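Teleop or hand guiding for cloth tasks?
5 min read

kettlehill
We're teaching an arm to take crumpled work clothes from a bench and spread them out before folding. So far we have 1,890 demonstrations by remote control, using a leader arm on the next bench. The trained policy finds the cloth most of the time but grabs too many layers. Is it worth starting over with hand guiding, where you hold the arm and move it yourself? Our supervisor, Letay Kassa, wants a decision before we record any more.

plokar_user
Don't start over. Hand guiding puts your hands and sleeves in the wrist camera's view, and the policy will learn from them. We did a whole set that way on the Plokar and it behaved badly as soon as the person stepped away. You can replay the joint path afterward without the person, but cloth never falls the same way twice, so the replay misses.

Ryszard Pawłowska
I disagree with part of that. If you hold the arm above the wrist joint and stand behind it, the camera doesn't see you. What you get in return is feel. With a leader arm that has no force feedback you're guessing how hard the fingers are pressing on the bench, and for thin cloth that's the whole job. Our best grasps at Rutkowska were all hand guided.

plokar_user
Depends on the arm. Ours is stiff in guide mode and you end up shoving it. The speeds come out jerky and you can see it in the recordings.

Ryszard Pawłowska
Then the gravity compensation is set for the wrong tool weight. Check that first. We had the same trouble in January after changing the fingers, and it took 20 minutes to fix.

mossback
Kettlehill, how are your operators watching the work? If they're looking straight at the bench they can see things the robot can't. They pick a fold they can see from above, and the wrist camera only has a wall of fabric by then. Make them work from the camera feed alone for a day. It's slow and they'll complain, but the demos will match what the policy has to work with.

kettlehill
They look at the bench. We do have a monitor with the wrist feed but it's off to the side. I'll try moving it.

dunlin7
We did what mossback says and I wouldn't use the feed for everything. Depth is hard to judge that close to grey or dark cloth, and our failed grasps went up. What worked for us was looking at the bench for the approach and at the feed for the last bit — from when the fingers are near the cloth until they close. Also, delete any demo where the operator hovers and changes their mind. We had 2,568 recordings and the set got better when we cut it down.

mossback
Fair enough on the approach. I'd keep some of the hesitations, though. If you only keep clean runs the robot has never seen a recovery, and it gets stuck after the first bad pinch.

dunlin7
Recoveries, yes. Hovering, no. They need separate labels.

kettlehill
Thanks, all. Plan for now is to stay with remote control, move the monitor, and record a small batch of deliberate recoveries: grab two layers, let go, come back in lower at a fold. Ryszard, I'll do a few by hand guiding as well and compare the finger angle. Wrist view from our bench, near the fingers: 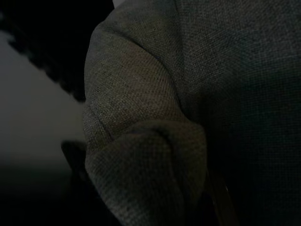

wrenfield
Can you mix hand-guided and remote-control demos in the same training set?

dunlin7
It works if both are recorded at the same rate and saved in the same action format. Tag each one with how it was made so you can drop either kind later.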